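Re: Fasting before the lipid panel
From: Birgit Lammers
To: Turberg practice list

On the June thread, the Lirnlow desk wrote:

> We still tell everyone to fast for 12 hours before bloods. Haberkorn
> say they no longer ask for it. Which is right? Patients are getting
> two different letters.

Both letters can stand, depending on what is being measured. For a routine cholesterol check a non-fasting sample is usually good enough. Total and HDL cholesterol change little after a normal meal. Triglycerides do rise, so if a non-fasting result comes back high we repeat it fasting. Fasting glucose is a separate matter and the old instruction stays. Plain water is allowed in every case.
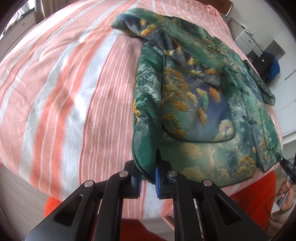
The second point is the form. Skarnura prints the fasting box already ticked, and the desk has to untick it by hand. I went through 100 forms from last month and found 21 where the tick did not match the tests requested, 4 of them for patients on insulin. Those are the ones I would like stopped first – a long fast on insulin needs a word with the nurse beforehand.

Proposed wording for the letter:

"You may eat and drink as normal before this test unless the box below is ticked."

The box would be blank by default. Please send objections to the list and not to me directly. If there are none I will ask for the template to be changed at both sites.

Birgit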